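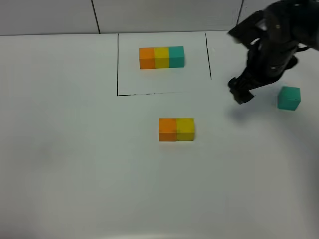
PRUNDIA, January

By the Tesum group
4 min read

3.1 What we asked the arm to copy

I'll start with the task, which is a kid's game. A row of three cubes (orange, yellow, teal) sits inside a rectangle drawn in marker, right up by the wall, and the job is to build the same row out on the open table. Colors in the same order, sides touching, done! We call it the Jisier task in the code and I'm too lazy to rename it now.

We recorded 317 demonstrations, all driven by hand, and each one stores a fixed view of the table plus the view from the wrist. I really wanted the wrist view in there, even though it makes the files huge, and even though for long stretches it sees very little. With the open fingers low over the table, a good part of the view can be plain surface, with maybe one end of a block off to the side and a bit of marker line near the top. The policy has to learn what to do with that too — swing over, or back up and look again. 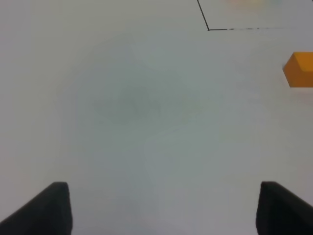
3.2 Which examples we kept

After the first pass we kept 176 of them. The rest had a dropped cube, or a long pause in the middle while the driver thought it over (I did plenty of those myself). Pauses are sneaky. Feed the model enough of them and it learns to sit still, and then you're staring at a parked arm on a Friday afternoon wondering if the network is down.

Starting positions were the other thing. In the early batches we put the loose cubes down wherever our hands happened to go, so they all ended up bunched in the same spot. Later we spread them out more and let gaps of different sizes stay between them, so that going for the yellow one didn't always mean the teal one was right next door.

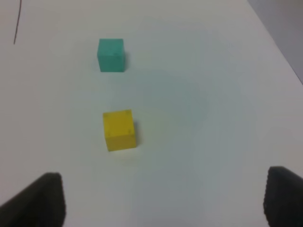
Afridi read a draft of this part and objected that throwing out every failed grasp was a mistake, as a driver who misses and tries again is showing the model how to recover. Fair point! We put 2 such runs back in as a test, far too few to say anything, and left the bigger question for Section 5.

We also cap each run at 700 steps, and we don't trim the slow bits where the wrist camera has only bare table and walls to look at.

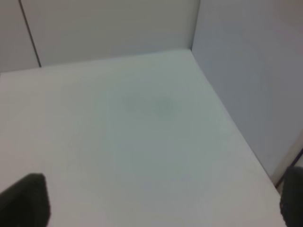

Figure 1. Wrist view with open fingers and no cubes on the visible tabletop.

Comments (3)

tablemate: Did you try it with the wrist view turned off? I'd love to see that number.

Tesum group: Not yet, it's next on the list.

orla_k: We had the same pause problem with drawer opening. Cutting the pauses helped us a lot, but keep the short ones.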